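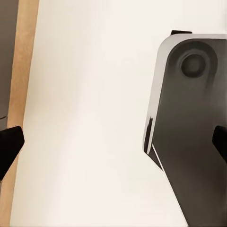

Wrist cam in sim, gripper open

Posted 31/03/2023 by tansy_loop
Filed under: Simulation > Perception & Planning

Okay so I'm stuck. I'm running the Brophy planner on the Clindby kitchen in sim, and my wrist depth is junk whenever the arm gets near anything white. The segmenter keeps merging the arm link with whatever's behind it, then the planner thinks it's in collision and just quits. 8 runs out of 300 finished. Eight!! I've been at this since February and I'm losing it a bit.

gritbucket wrote:
Mask the link out before you segment. You know the joint angles, so render the arm and subtract it. Done.

tansy_loop wrote:
I do mask it (Wodilell's self filter, default padding). The fixed room view is fine too, counter, kettle, sink, all labeled right. 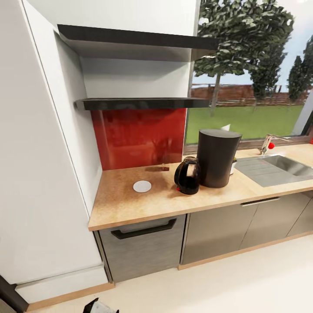

So I don't think it's the model weights. It only goes bad up close, and bumping the padding from 3 to 4 pixels did nothing.

oddparity wrote:
Gonna disagree with gritbucket, masking is a band-aid. Plain pale surfaces give the matcher nothing to grab. I'd drop wrist depth for collision checks completely and plan off the room view.

gritbucket wrote:
And then you're blind the second the arm blocks the room view. No thanks. Check your timestamps, I bet the joint states lag the images.

tansy_loop wrote:
Ooh, hadn't thought of lag. I dumped some more wrist images from the same kitchen and I'm going through them now. 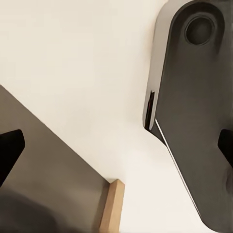 I'm on the Faltetti bridge, which buffers joint states by default, so the mask could be a few steps behind (ugh). Turning that off and rerunning overnight.

oddparity wrote:
Fine, but I still say skip wrist depth. Post the logs either way.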